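Recording Examples: Frequently Asked Questions

Revdale collection site. Last updated June 22, 2025.

These are the questions we get most from new operators and from the groups that use our recordings. If yours is missing, ask Catriona Laing, who runs the site, or Cameron Lennox, who handles the files after they leave it.

General

What is an example?

One complete attempt at one task, from the moment the operator presses the start pedal to the moment they press it again. We save the wrist camera video, the arm position, the gripper opening and a short text label. People in the office also say "episode" or "demo." They mean the same thing.

How many examples does a task need?

It depends on how much the starting positions vary. The current Auer set has 1,223 accepted examples across all tasks. The largest single task has 666 and the smallest has 68. The small one is still open and is not used for training yet.

Do I need experience with robots?

No. New operators practice for two shifts before anything they record is kept. If you can park a car using mirrors, you will probably manage the hand controller. The hardest part for most people is depth, which is difficult to judge from the wrist view alone. You may look at the real gripper as often as you like.

How long is a shift?

Four hours, with a break in the middle. Take extra breaks if your wrist is sore. We would sooner have fewer examples than ones recorded by a tired hand.

Recording

What do I do before the first example?

Home the arm. Open and close the gripper once. Check that the camera picture is live and that the clock on the recording screen is moving. Then pick your task from the list and read its label out loud, including the object and the place. It sounds silly, but most wrong labels come from picking the line above or below the right one.

How fast should I move?

At a steady, medium pace. Do not creep. If you stop in midair to think, the system sees an arm holding still for no reason and may learn to do the same. Plan the move before you press the pedal. A pause of a second before closing the fingers is fine.

What if I miss the grasp?

Back off, line up again and carry on. Missed grasps followed by a clean second try are useful, and we keep them. Mark the example "recovered" when you save it. If you miss more than twice, end the example and mark it "failed." Failed examples are kept in a separate folder and are not counted toward your total.

Can I record over shiny surfaces?

Yes, and please do. Glossy white surfaces are among the hardest things in our set. Ceiling lights show up in them as bright patches that change as the camera moves, and the edge of a curve can almost disappear into the rest of it. Do not cover the surface or turn off the lights to get a cleaner picture. If the glare makes it impossible for you to judge distance, come in more slowly and use your own eyes.

The wrist view over a white bowl, with the gripper low in the picture, has reflections on the curve and plenty of floor off to the side. A view like this is acceptable.
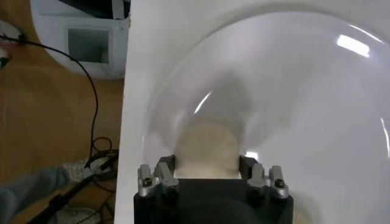

Does it matter if people or cables are in view?

Feet, legs and cables on the floor are fine. Faces are not. If a face comes into view, finish the example, then press the red key on the keyboard so that Cameron can remove it. Keep cables clear of the arm's path and out from under your own feet. If one snags, stop the arm first and sort out the cable second.

Should I put things back in the same place each time?

No. Move the object a little between examples, and turn it now and then. Every ten or so examples, make a bigger change: shift the arm's base, or raise the starting height. If every example starts from the same spot, the system can do well on our recordings and badly everywhere else.

Labels and checking

How detailed should a label be?

Use the verb, the object and the place, in that order. "Lift sponge from bowl" is good. "Clean up" is too vague. Leave out colors unless there are two of the same object and you need to tell them apart. Do not describe what you meant to do if you ended up doing something else.

Who checks the examples?

Every example is watched once at double speed by someone other than the operator. The checker can accept it, change the label or reject it. Rejections come with a one-line reason, which you can read on the Nolgate page under your operator number.

What are the usual reasons for rejection?

A start pedal pressed late, so that the arm is already moving in the first second. A hand reaching in to help the object along. A label that names the wrong object. A camera that has worked loose and tilted partway through. The last one is not your fault, but tell Catriona so that the mount can be tightened before the next shift.

Can I delete my own examples?

Not after they are saved. You can mark one "do not use" for up to 7 days. After that, write to Cameron and give the date, the task and the example number.

Using the recordings

Which format are the files in?

Video and arm data are stored separately and matched by time stamp. The Prirnton loader reads both and lines them up. If you write your own loader, use the recorded time stamps and do not assume a fixed frame rate, as the camera sometimes drops a frame when the disk is busy.

Are failed examples available?

Yes, on request. Say what you want them for, so we can tell you which tasks have enough to be worth sending.

Can we ask for a new task?

Yes. Send a short description, the objects involved and one sentence on what counts as finished. Catriona will try it by hand on the arm before it goes on the list. Tasks with water, glass or blades are not accepted at Revdale.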